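# Heltudlow Irnar finger kit, second part

The first part covered unboxing and mounting, so I will skip both except for one correction. I wrote that the torque value for the pivot screws was missing from the manual. It is there, on the page with the warranty text. Use it. I had been going by feel and one linkage had a little side play until I redid it properly.

For anyone starting here: the Irnar kit is a set of replacement fingers for two-jaw parallel grippers. You get the linkages, the green pads with their black contact faces, an adapter for the gripper body and a small calibration block. I bought it at list price, $800 for a two-arm set, from the reseller in Lurnholm. Each finger adds 61 g on my scale, adapter not included. Enter that in the payload settings before you do anything else or the arm will sag slightly at full reach and you will blame the fingers.

My use is bench handling. Parts go into a tray, the tray gets moved, a person adjusts something, the tray moves again. Nothing is heavy. Most of it is thin and wide, and thin edges are where my old fingers were weakest. They were flat and hard, and a board that came in a few degrees off would touch at one corner and pivot.

The Irnar pads tilt on the linkage, so the contact face can follow the edge it closes on. The range of tilt isn't large. Past a certain angle the linkage hits its stop and you are back to corner contact, with a longer lever than before. In practice that means you still have to approach reasonably square. I have the wrist camera looking straight down between the fingers and I line up on the gap. 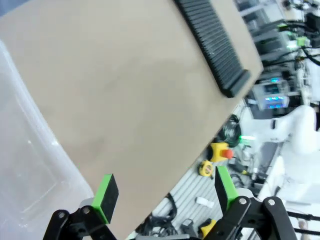
Getachew Gebreyes commented on part one that the tilt had been more trouble than help on his setup: "Mine came back to a different rest angle after every open. Fine on thick parts, but on sheet stock I was getting a different pinch line each time. I went back to fixed fingers and a better approach path." He also asked whether the return springs had been changed in the current version.

I asked Heltudlow about the springs. The reply said they were changed in April and that older sets can be updated with a spring pack, sold separately. I have the newer ones and have no older set to compare with. What I can say is that my rest angle is repeatable enough for trays and for board edges. I haven't tried sheet stock thin enough to flex, and Getachew's complaint may well still hold there.

## Holding while someone works

The data sheet gives most of its space to pick speed. I care more about static holding, where one gripper keeps a part in place and a person does something to it by hand. Load comes in from odd directions, usually downward and sideways together, and the gripper should neither let go nor fight.
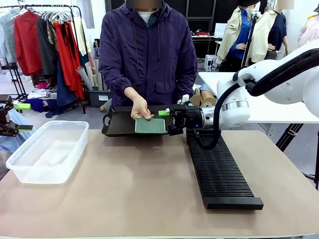 Grip force on the Irnar set is still commanded by the gripper, so nothing in the kit changes your limits. What changes is how low you can set the force before the part creeps. With the hard fingers I ran close to maximum for any tray work. With the pads I am down to a middle setting, and the tray stays put under a moderate push. The case I tune for is the brown tray with the green board lying in it, one gripper on the right edge and a hand resting on the board. The low raised edge of that tray gives the pads little height to work with, so the depth of the approach matters more than the force. Go in too shallow and the pads close on the upper part of the rim only. I now set the depth with the calibration block and store it per tray.

A few notes on setup, in the order I ran into them:

- Tool center point. The values in the manual are for the pads at rest. Under load the contact face moves back slightly. I measured mine closed on the block and entered that instead.
- Cable routing. The kit adds no cables, but the adapter is wider than the stock one and pushes the wrist loop outward. Leave more slack than you think and run the wrist through its full rotation by hand before powering on.
- Pad cleaning. The black contact faces pick up dust and lose grip. A damp cloth is enough. The manual warns against alcohol.
- Two arms. Both sets must be on the same firmware profile. I had one arm on the old finger profile for most of a morning and the opening widths did not match.

## The Hsueh profile

Hsueh is the name of Heltudlow's gripper profile for handover between arms and people. It is a free download for owners of the kit. Once loaded, the gripper watches motor current while closed and opens when it detects a steady pull along the finger axis.

It works, with conditions. The detection threshold is set in steps and the steps are too coarse. At the lowest one the gripper releases when I brush the part. One step up it wants a firm tug, more than I would like for anything fragile. I have been using the second step and teaching people to pull straight out, along the fingers. 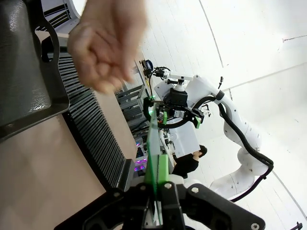

Sideways pulls are ignored completely, by design. That is correct for the holding case in the previous section and annoying during handover, where people tend to approach from whatever side they happen to be standing on. A setting per task would solve it. At the moment you switch by loading a different profile, and the gripper has to be open while you do – so there is no holding a part first and handing it over afterward without putting it down in between. I have reported this. The answer was that it is known.

## Wear

I ran 2,000 open and close cycles on the calibration block, then checked the pads against the spare pair. The contact faces showed a slight polish in the middle. There were no tears or lifted corners. The pivot screws had not moved, though again, this was after I had tightened them to the stated value.

The box includes 4 spare pads. Replacement takes a few minutes with the supplied key and the tool center point should be checked again afterward. Mine shifted by less than I can measure reliably.

I am keeping the kit on both arms. The price is high for what is mechanically a simple part, and I would not buy it for thick, rigid objects that hard fingers already handle. Next I want to test the pads on clear plastic containers, where the walls bow inward as the gripper closes and the tilt ought to help. If anyone has force settings for that, leave them in the comments along with the finger profile you are on.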